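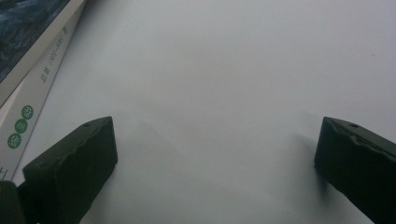 Thursday: second day with the Tidel kit

Up at half past six, house cold, boiler on. Had porridge and cleared the desk before starting so that I would not have to stop and do it later. The trial period on the hand gripper runs out at the end of next week and I have to tell the Borkonen people whether to buy a set, rent one, or stay with the service from Mamgate. They want a page from me and will probably read half of it. I am writing this down as I go so that the page is easy to do.

Yesterday was mostly unpacking and charging, and finding out that the quick start leaflet belongs to the older model. The leaflet shows a trigger on the left. On mine it sits under the forefinger. I found the right manual on the Tidel site after a fair bit of looking, under Downloads, then Archive, which is an odd place for the current one.

Started properly at eight. The first job in the manual is open-jaw passes over a plain surface. You hold the gripper with the fingers apart, keep the camera looking down between them, and move slowly about without picking anything up. I did it over the white top with the book lying in the corner of the view, the one with the three green discs down its spine, each with a Chinese character in it. I have had that book out all winter and still have not got to the end of it. It did well as a marker. The software likes to have something with print and sharp edges in view, and a plain white surface gives it next to nothing to hold on to.

I tried the same pass with no book at all and the tracking line on the laptop went amber, then red, then dropped out. Put the book back, started again, and it held. The manual says only "avoid featureless areas". It ought to say a good deal more than that, as most people's tables are featureless areas. I shall put this in the page for Borkonen. Their benches are white too, every one of them.

The fingers

The fingers are a dark olive green and chunky, heavier to look at than I expected from the pictures on the website. Each has a small round hole in the sloping top face near the tip. The manual does not mention the holes. I wrote to Tidel support at ten past nine to ask what they are for, whether for fixing something on or just left over from how the fingers are made. No answer by teatime.

Good things about the fingers: they meet evenly when closed, and they come off with one key. Bad things: they are dark enough that in poor light the inner faces go to almost black on the screen, and I could not tell from the picture where the finger stopped and its shadow started. With the blind up it was better. I would have liked a paler pair in the box, or at least the chance to buy one.

Did the passes again with the desk lamp off and only the window. That was the better picture. The lamp put a hard bright patch on the white top and the exposure kept shifting up and down as I went over it. I have written LAMP OFF on a bit of tape and stuck it to the lamp.

Picking things up

After coffee I moved on to the grasping part. The sheet asks for 20 picks of one object, same start, same finish, with a pause at each end. I used the small tin of travel sweets. My wrist was all right until halfway and then began to ache along the outside, and I noticed I was starting to tilt the whole thing to the left to ease it. The software does not warn you about tilt. I only knew from playing a few back.

The trigger is stiff. It is not so stiff that you would send it back, but there is a point near the end of the pull where it gives suddenly, and the fingers close quicker than you meant. With the tin this did not matter. With a paper cup I crushed the first and the second, and only got it right after that by stopping the pull early and holding it there, and that is tiring. I do not think anyone at Borkonen would put up with it for a whole morning.

Changed hands for the last few. It is made for the right hand, whatever the box says. The strap goes the wrong way round for the left and the cable gets across the thumb.

Of the picks, 3 were thrown out by the checker. Two of those I agreed with, as I had knocked the tin on the way down. The other looked perfectly good to me and the message was "motion gap", with no more than that. I searched the manual for the words "motion gap" and they are not in it. Added it to the email to support.

Lunch, soup from yesterday and the end of the loaf. It rained hard from one until two, and the light went so flat that I left the grasping and did the files.

The files

This part is well done and I want to be fair about it. Plug the gripper in and the recordings copy across by themselves, named by time of day, and the bad ones go into a separate folder without being wiped. The viewer opens quickly. You can step through a recording and see the width between the fingers drawn as a line underneath, so it is easy to find the point where the jaws closed. I found my crushed cups straight away from the shape of the line.

Exporting was slower. It took 23 minutes for the morning's work and the fan on the laptop ran the whole time. I went and put the washing on. When I came back it had finished but had saved everything to a folder of its own choosing, deep in the user directory, and not the one I had picked. I moved them by hand. There is a setting for this, which I found afterwards, but it does not stick after a restart. I tried it twice.

For comparison I got out the notes from when I used the Mamgate service in February. With them you do no recording at all. You send a list of the objects and the movements, they do it at their place, and a drive comes in the post. The recordings were clean and I had no complaints about the quality. The trouble was that they were not our benches or our light, and the Borkonen arm was poor at anything it had to do near the back wall, where their set-up had no wall. That is the main reason for looking at a kit in the first place.

On cost I do not want to say much until I have the proper quote. The Mirzaei adaptor, which you need if you want the same fingers on the arm as on the hand gripper, is priced separately and is not in the trial box. I asked for it to be included and was told it would follow. It has not followed. Without it I can only judge half of what they are selling, and I shall say so on the page in those words.

Afternoon

The rain cleared off by three and I did one more round of open passes, higher up this time, then lower, to see how close I could go before the book slid out of view. Quite close. When only a strip of the spine was left in the corner the tracking still held, and when it had gone altogether I had a moment or so before the amber light. It is useful to know that a corner of something printed is enough. Might suggest they put strips of printed tape along the benches, which would cost next to nothing and spare them having books in the way.

The battery had been on since eight, with the charger off, and gave its low warning at twenty to four. The box says all day. I would call it a morning and most of an afternoon if you stop for lunch as I did. A second battery is sold as an extra. Charging is by an ordinary cable, good, and the light on the side goes from red to green, though it is on the underside when the thing is resting in its cradle, so you have to lift it up to look.

Wiped the fingers with a damp cloth. There is a wavy line along the upper edge of them that I took for a scratch at first. It looks to be part of the surface. It catches the light a bit and that is all.

Marks so far, for my own use. Ease of setting up, poor, mainly down to the leaflet. Recording, good once the light is right. Comfort, poor past the first half hour. Files, good apart from the export folder. Support, too early to say. If I had to give it one mark out of ten it would be 7, and it would go up if the trigger were lighter.

To do tomorrow:

Chase Tidel about the holes, the motion gap message and the adaptor.
Try the soft trigger setting in the menu, if it is a real setting and not only a label.
Record with the patterned tray under the tin and see if fewer get thrown out.
Ask Borkonen who would be doing the recording, and for how long at a stretch.
Buy paper cups.

Wrist still sore this evening. Put the heat pad on it and watched the second half of the football. Washing is still in the machine, will need doing again.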